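The Tea Drawer Problem

How we ended up with more tea than cupboard, and what to do about it

By Juniper Kapoor

Open the drawer. Go on. Half a box of peppermint, a bag of something smoky from a cousin, three kinds of chamomile, a green tea that smells like the inside of a suitcase. Most kitchens have one of these. Mine has two.

I started on this story in October, the month when people remember they own a kettle. The plan was to write up one shop and go home. Then the shop sent me to a blender, the blender sent me to a tasting room, and my desk at home now looks like a customs seizure.

The shop is Castaño, on a side street behind the bus depot. Narrow, dim, a bell on the door that sticks. It has been selling loose tea by weight for as long as I've lived here and the scale is older than I am. You ask for a quarter, you get a quarter, in a paper bag folded over twice. No samples. No chatting if there's a line, and there is nearly always a line.

What the regulars buy is dull, and I mean that kindly. Plain black tea. A strong one for mornings, a softer one for after lunch. The woman ahead of me on my first visit had bought the same blend for 20 years and looked offended when I asked if she'd ever tried the oolong.

"Why would I," she said.

Fair.

The fancy end of the trade is over at Pavden, a blending house on the edge of town that puts out 500 pounds in a good month. Big by local standards, tiny by any other. The smell hits you in the parking lot – bergamot mostly, then something like toast. I was told to wear a hairnet and not to touch anything, and I touched something almost right away (a sack of dried orange peel, it was open, I'm only human).

Blending is slower than I figured. They brew a batch small, taste it, fuss with it, brew it again. Water temperature gets argued over. So does steeping time. Lot number 3211, a breakfast blend, went back to the bench so many times that the staff had started calling it the houseguest.

Storage comes up constantly. Ask anyone in tea what ruins it and you get the same four answers: air, light, heat, damp. Plus smells, which makes five. Tea will pick up whatever is next to it. Keep it by the cumin and you'll be drinking cumin. Glass jars on a sunny shelf are the classic mistake and I have made it, twice, because they looked so nice.
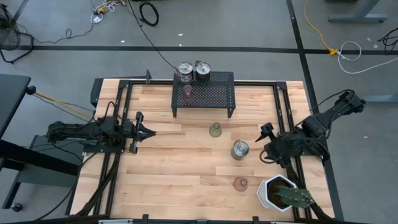

Two lidded canisters on a mesh-topped rack.

So, the rules, as far as I could get anyone to agree on them. A tin with a tight lid. Fill it as near the top as you can. Away from the stove, which rules out the exact cupboard where everbody keeps it. Not the fridge. Opinions on the freezer got heated enough that I stopped writing them down.

How long does it keep? Black tea, a year or two if you treat it right. Green, less. Herbal stuff depends on the herb – mint hangs on, chamomile goes to dust. Old tea mostly just gets flat, so you use more leaf and then wonder why the cup is bitter. If it's been damp or smells musty, out it goes. Compost.

The tasting room is called Otadia and it only opens at 4 p.m., an hour I have come to love. Long benches, small cups, bad radio. You pay once and they keep pouring until you put your hand over the cup. I went in sure I couldn't tell one black tea from another and came out with strong feelings about two of them. Malty, yes. Anything that tastes of flowers, no thank you. Writing down one word per cup helped more than the printed tasting wheel, which had "wet slate" on it.

There's also a tea club now, run out of Otadia's back office, under the name Unau. A pouch a month in the mail, no repeats for a year. The list is up to 2000 names. I signed up for reporting purposes and have not canceled. The September one was a roasted green I drank in a week flat. The one after was lavender and I gave it to my neighbor, who gave it back.

Which gets us back to the drawer. I did mine on a rainy morning, all of it out on the counter. Sniff test first. Anything that smelled of nothing went straight in the bucket, and that was most of it. Bags out of the cardboard and into a tin, name and month on a strip of masking tape. Then I made myself a deal, no new tea untill one tin is empty.

Lasted nine days. Castaño got in a new second flush and the line was short.

Castaño opens at 10 a.m. and takes cash only. Otadia pours until 8 p.m. Pavden does not sell to the public but the shop carries its breakfast blend, second shelf, left of the door.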